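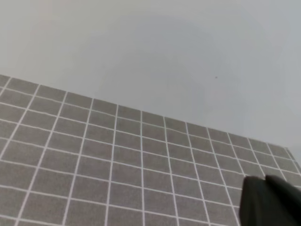

The wrist view over the gridded surface, with the gripper at lower right.

Guides > Arm Teaching > Your First Hand-Guided Task

Print this page | E-mail this page
Reading time: 2 minutes

By Mehwish Durrani

If you have never taught an arm by hand before, welcome! I remember being nervous about pushing ours anywhere at all, and I promise the feeling passes after a morning or so. In this guide we record one short move in Fodoto, with nothing to pick up yet – just getting the gripper from one square to another and home again.

Step 1. Get comfortable with the wrist view

Open the wrist camera window and leave it open the whole time. Swing the arm gently by hand and watch how the grid lines slide and tilt. When the wrist rolls, the far edge of the grid turns into a steep diagonal, and it is surprisingly easy to lose track of which way is forward (I still do, on sleepy days). Spend as long as you like on this.

Step 2. Choose a starting pose

Bring the wrist around until the far edge sits close to level and you can see plenty of squares in front of the fingers. I like to keep the gripper in the lower right corner of the view, so the rest of the grid stays clear for judging distance. Save the pose under a name you will recognize later – mine are all called things like "start august", and I regret it.

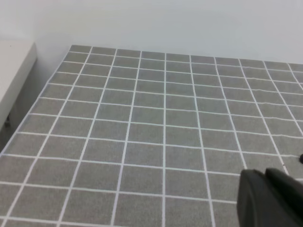
Step 3. Record the move

Press Record, wait for the tone, and guide the arm slowly with both hands. Pick a square, travel to it, pause for two breaths, and come back. If you wobble, carry on and finish anyway, then do another take. Our Wunis controller saves a point whenever the arm moves, and a calm take usually comes out at more than 1000 points. My last one had 1294.

Step 4. Play it back

Set the speed to its lowest, keep a hand near the stop button, and press Play. Trim any long pause at the beginning before you save.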